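Skallow Opens Denim Mending and Sorting Month in Dondside

DONDSIDE, September. Skallow, the neighborhood clothing repair shop, is starting a month of free help for anyone with a pile of worn denim at home and no idea where to begin. The program is called The Bed Pile, and we are so happy to finally get it going!

The name comes from the way most people sort their clothes. You empty the drawer onto the bed, because the bed is the biggest flat surface in the house, and then you go through it one piece at a time. The Bed Pile gives you a simple way to do that. Spread each garment out, run your hands along the seams, turn the pockets, and look hard at the knees, cuffs and hems. Small frays go in the mending stack. Big holes go in the patching stack. Anything beyond wearing gets kept for patches (old denim is wonderful for this, and the softer it is the better).

Last year's trial brought in 748 pieces of denim from homes in Dondside and the streets toward Wustach. Jeans made up most of it, along with work shirts, a good number of jackets and one enormous pair of overalls that is now five tote bags. The sewing tables at the shop ran late most evenings, and people kept coming back with more.

This year there are two ways to take part. You can bring your mending stack to the shop any afternoon in September, where a table, thread and a sewing machine will be ready. Or you can do the work at home with the Rønning kit, a small roll of needles, heavy thread, chalk and iron-on backing put together for us by the Rønning sewing store next door. We have 931 kits to give away, one per household, and they can be picked up at the counter until they run out.

The kit comes with a folded sheet on frayed edges, which are the repair we get asked for the most. Leave the loose threads alone until you have looked at the whole hole. Lay the fabric flat, bring the torn edges as close as they will go without puckering, and pin a backing piece behind them before you sew. If the hole sits near a double-stitched seam, stitch up to the seam and stop there. Orange topstitching is easy to match, and the kit has a small spool of it.
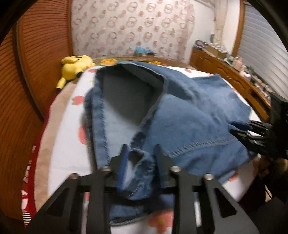 One Wustach reader of our newsletter wrote to say that she had always trimmed the fuzzy threads off first and wondered why her patches pulled loose, and that keeping them and stitching right over them had given her back a pair of jeans she wears to the garden every morning. She asked whether the same thing would work on a shirt cuff. It does, with a lighter thread!

The shop opens at noon throughout the month. Small children are welcome, and there is a box of scraps for them to glue and cut. Please wash garments before bringing them in, and empty the pockets.

Questions about kits or table times can be asked at the Skallow counter.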